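Search this site Enter keyword Go

Keeping Damp Out of the Garage

Concrete floors pull moisture up all winter, and anything stored in cardboard will show it by January. Move boxes onto shelves at least 4 inches off the floor. If the shelf backs onto an outside wall, leave a gap behind it.

Steel tools need a thin coat of oil. Wipe them down, oil a rag, and go over the blades and jaws. Keep the rag in a lidded metal can — never in a heap on the bench.

Sandpaper curls in damp air. Store it flat in a zip bag with a board on top. Wood glue should come indoors before the first frost.

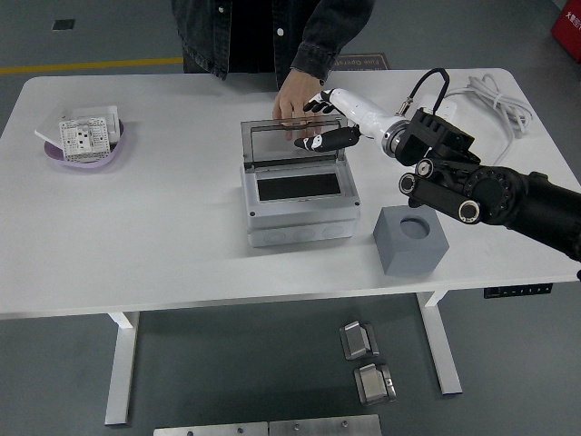
Outlets and timers in a damp garage should be in a proper enclosure, mounted above splash height. Turn off the power at the breaker before you open one up. I like the gray plastic kind with a clear hinged lid, as you can check what's inside without lifting it. Leave the knockouts you don't need in place, and bring cables in from the bottom through sealed fittings.

3 comments

Tudur Bowen: Does the oil stain wooden handles?

Ileana Mocanu: Mine darkened a little. I stop at the metal now.

Caradog Jarman: Cat litter in an old sock works in a toolbox. Change it every 9 weeks or so.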